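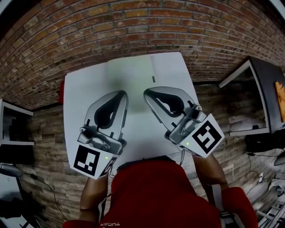 Lolbridge-users Digest, Vol 30, Issue 2

Subject: Re: Second drive not seen after PSU swap
From: Dayana Ospina

> I put a new power supply in the old tower last night and now the
> second hard drive is gone. The BIOS lists the first one and the
> CD drive, nothing else. Both drives are on the same ribbon cable.
> I had the cable out to get at the screws. The drive spins up, I
> can feel it. Is it dead, or did I do something? The new supply
> is a 300 watt Adis, same rating as the old one.
>
> Olivares

If it spins up, the supply is probably fine and I would leave it alone for now. Check the cable first. On the 80-wire type the blue connector goes to the board, the black one on the far end is master and the gray one in the middle is slave. It is easy to put it back the wrong way around, and some boards will still find one drive when you do.

Then look at the jumpers. Either set both drives to cable select, or set one to master and the other to slave. Don't mix the two. I had one drive on cable select and the other on master for over 5 years in my own machine and it worked until I changed the cable, then it didn't.

Also go into the BIOS and see if the secondary position is set to None. Mine went back to odd defaults when the battery got low. Set it to Auto, save, and power all the way off before you try again -- a warm restart is not enough on the Initz boards.

If none of that helps, unplug the first drive and try the missing one by itself, jumpered as master, on the end connector. If the BIOS finds it then, the drive is OK and you are back to jumpers or the cable. If it doesn't, try it with another cable before you give up on it.

Don't let anything format or "repair" it in the meantime. Which board revision do you have? It's printed between the last two PCI slots.

Dayana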